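Dodunness Hand Gripper – Set-up Guide
Section 5: Preparing the open day table at Paltgate

This section is for the person who opens the visitor table. Please read all steps before the doors open at 10:00 on Saturday. The arm demonstration in the next hall has its own guide, written by Chun-hung Lau.

5.1 Before the visitors come

1. Take the gripper from its case and charge it to 80 percent or more.
2. Clear the white work surface. Tools and cups go on the shelf behind you.
3. Open and close the fingers 2 times by hand. The movement must be smooth on both sides.
4. Look at the gripping face of each pad. Light scuffs are normal. If a pad is loose on its finger, stop and call Yasmine Sqalli, extension 372.
5. Start the recorder and wait for the short tone.

Note: Do not clean the pads with alcohol. A dry brush is enough.

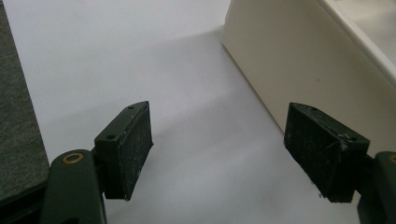
5.2 The first grasp

6. Hold the gripper with the fingers open and bring it down slowly over the work surface. Keep a small distance – the pads should not rub on the table.
7. Place one foam block from the Clakcombe set between the pads.
8. Close the fingers until the block does not slip, then lift it and put it down again.
9. Give the gripper to the visitor and repeat steps 6 to 8 together. Speak slowly, many guests will try this for the first time.

CAUTION: Keep hair, sleeves and necklaces away from the finger joints. Children must have an adult beside them.

Note: If the tone sounds three times, the memory is full. Change the card and write its number in the log. The last card used in the August visit was number 53.

5.3 Closing the table

10. Stop the recorder before you put down the gripper.
11. Put the gripper back in its case with the fingers open.
12. Bring the case and the log to Ka-ming Sin at the front desk.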